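Miltance Rullow Slide Sandal
By the Miltance product desk
September
16 shares | 3 comments

The Rullow is a one-piece slide for indoor and poolside use. Upper and footbed are molded together from a single closed-cell foam, so there is no glued seam between strap and sole. The standard colors are pink and black. The pink version has a pale pink footbed; the black version has a ribbed strap and a matte sole.

Specifications
Construction: single-shot molded foam
Strap: wide, fixed, non-adjustable
Heel height: 30 mm
Sizes: whole sizes only, up to men's 11
Washing: cold water and mild soap, air dry
Carton quantity: 16 pairs, one color per carton

Fit
The strap does not adjust. Buyers between sizes should order the larger one - the foam relaxes slightly over the first week of wear, mainly across the instep. Customers with a high instep may prefer the Aravena, which uses the same footbed with a two-part strap and a hook closure.

Storage and care
Store pairs flat, side by side, soles down. Stacking under load leaves a crease in the strap that can take several days to recover. Keep away from radiators and car dashboards. The foam shrinks when heated, and shrinkage is not covered by the warranty.

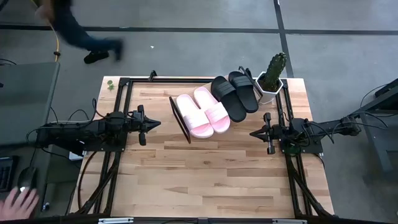

For entryways, a flat board or a shallow tray is enough. The Gita board holds two pairs and wipes clean. Allow a small gap between pairs so the straps do not press against each other.

Orders over 1,000 pairs are quoted separately. Mixed cartons are not available.

Comments (3)

poolside_dd
Does the black leave marks on light tile? My last pair did.

Miltance Support
The black foam is colored through and should not mark sealed tile. Test on unsealed stone first.

kettle44
Went up a size as suggested. Strap was tight for two days, fine now. Wish they did half sizes.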